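Vasanthi Liyanage spent eleven years managing hotel laundries before she started advising companies that want to sell machines to them. She has sat through a lot of demonstrations. "I always ask to see the second hour," she says. "They always want to show me the first three minutes."

I called her after reading yet another claim that household help on two legs is just about ready. She laughed, politely.

What bothers her is the choice of task. A shirt going from one basket to another looks like laundry to people who don't do much of it. "Moving things is the easy part. Find me the sock stuck inside the duvet cover. Check the pockets. Decide that the sweater can't go in with the towels."

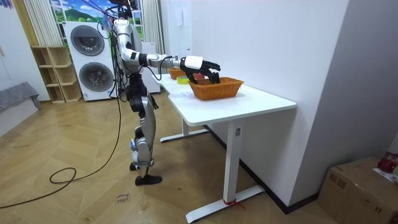 She keeps coming back to numbers, and she has her own. At her last hotel, a shift of four people got through 3000 pieces on a busy day. One supplier told her its machine had handled 82 towels in a session - a session, when she pressed, of most of an afternoon, with an engineer standing by.

"So that's two wages to do a bit of one person's job," she says. "And the towels were all the same size."

Would she have one at home? Not at any price she has heard so far. She does allow that hands have improved, and that a machine able to empty a dryer overnight, alone, would find buyers in her old trade. She would want it left running for a month first, with no one from the company in the building.

"Then send me the list of what it dropped," she says. "I'll read that before I read the brochure."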